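Two for one, says who?

The Polell on Ene Street has put up its big yellow signs again, and half of Urkmont seems to believe it is saving a fortune on snacks. I went in on Sunday with a pencil. The multipack "deal" came to 216 a kilo. The same stuff from the ordinary shelf, at full price, was 200. The manager told me the offer was "about choice". I bet it was.

Then there is the loyalty card. Collect 1,000 points and you get a voucher worth 2 packets, provided you use it before the month is out. I have yet to meet anyone who has managed it — and I did ask in the queue.
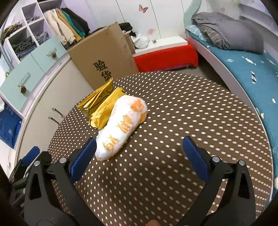 What the packet won't tell you

Shiny wrapping in white or yellow says nothing about what it weighs. Look for the small print on the shelf label, where the price per kilo is meant to be. In the Uvodholm branch it was hidden behind the rail on a whole row of crisps. They say it will be fixed by December. They didn't say which one.

Liis Vasiliauskas

Comments (2)

Rawan Darwish
The card worked for me, but I shop for six.

Ene Street reader
Same rail trick on the biscuits — I lifted it and got told off.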